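# Chapter 6: Tidying Up

Ask people what they want a robot for and they will not say welding. They will say the washing-up, the socks, and the floor of the children's room at seven in the evening. The welding was solved long ago. The floor of the children's room is why this chapter is longer than the one before it.

By now you have met arms that repeat a movement all day without complaint. The Zandar line in Chapter 2 fitted 1,980 lids in a shift, and every lid came down the same chute facing the same way. A toy block has never come down a chute in its life. It lies where it was dropped, leaning on its neighbours, and the machine has to make what it can of that.
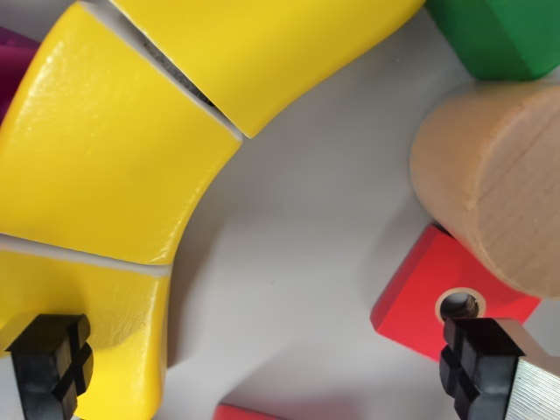
Beginners tend to assume that the hard part is knowing what things are. It used to be. These days a modest vision system will tell a block from a biscuit often enough to be trusted with both. The trouble starts a moment later, when something has to be picked up. Which two sides should the fingers close on? Is there room for them to get down beside the piece? If another piece is resting on top, does that one go first, or do we pull and hope? A child of two pulls and hopes, and gets away with it, having soft hands and no maintenance budget.

Curves make matters worse. A pair of flat fingers likes a pair of flat, parallel faces, and a cube is generous in this respect. An arch segment has one side that bows out and one that bows in, so a grip that looks sound can let the piece swing round as it is lifted. A cylinder on its side will roll if it is nudged before it is held. Cutting grooves in the finger pads gives round things somewhere to sit, though only if the arm has lined itself up properly in the first place.

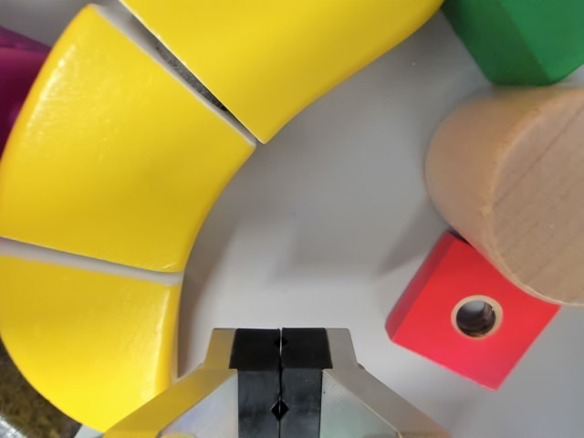
*Figure 6.2 Painted arch segments, a plain wooden cylinder and a drilled red block on a white surface. The gripper's fingers are close together.*

The Oltside trials, which we shall follow for the rest of the chapter, set out to measure all this with a patience few parents could match. Two control programs were given the same job: clear the blocks from a table and put them in a box. The first, Lumbantobing, planned each grasp from the shape of the piece. The second, Zandis, had learned from people steering the arm by hand, and had picked up their habits, including a tendency to dither over the last block.

Between them they made 2,177 attempts. We shall come to the scores in Section 6.3, where you will find that "attempt" is a more slippery word than it looks. Does a block that reaches the box and bounces out count? What about two blocks lifted at once by accident - twice the work, or half the control? The people running the trials argued over this for most of September, and the tables still carry footnotes.

So can machines do the chores yet? Some of them, on a good table, with someone nearby. Before reading on, clear a small heap of mixed objects using only your thumb and one finger, and write down each time you had to move one thing to reach another. Keep the list. You will need it for Section 6.1.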